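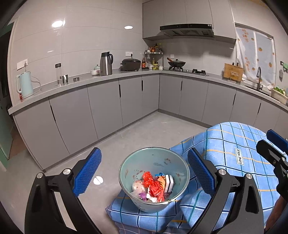
Kitchen corner bin with wrappers in it, and the plaid cloth.

Notebook > Workshop > Kitchen

Entries Benches Stores Search

Oct 14, 2023

Kitchen turn was mine today, so no bench work before lunch and this page is all rubbish (sorry, Fernanda, I know you wanted the glue notes, they're on the next one).

I started with the little translucent bin, the pale blue-green one. I love that bin! You can see what's in it from across the room, and it still gets ignored until the heap is up to the rim. It wasn't bad this time. Mostly wrappers: a lot of crumpled red plastic, something orange, a bit of bright blue, a wad of that pale see-through stuff and one scrunched sheet of white paper. Plus a white block with black stripes, standing up against the side. I have no idea what that is. If it's off somebody's project, come and claim it, I'll leave it on the windowsill until the next kitchen turn.

The paper should have gone in the paper box. Toon, I'm not saying it was you, but the paper box is next to your bench.

The blue plaid cloth is the one with the LOVE SOLE label. I've had it on the floor under the bin while I sort, and it's big enough that I can tip everything out on one half and keep the other half for things I want to hang on to. Much nicer than kneeling on bare floor. Shake it outside afterward, please, and NOT over the bikes. It goes back folded on the shelf by the door, label up so we can tell it from the drop cloths.

Floor: swept as far as the corner of the cabinets, then mopped. There was a small white disc lying by the bin, round, with a line across it. I put it in the odds-and-ends jar.

Bin liners: we're down to the last roll. I looked at the Vinance ones, which come in a box of 1000, and Ward says we'd still be using them when he retires. Fine by me, but where would we put the box? The cupboard over the sink is full of Dreteo filters from May. Asking Cor before I order anything.

To do: wipe cabinet fronts, descale the kettle, new sponge. Then glue.

Comments

Fernanda Antunes: Glue notes forgiven. Can we get the liners with the ties this time? The others slip down inside every time.

Toon Leemans: It was me. The paper, I mean. The striped thing isn't mine.

Cor Wouters: Order the small box. I'm moving the filters to stores this afternoon.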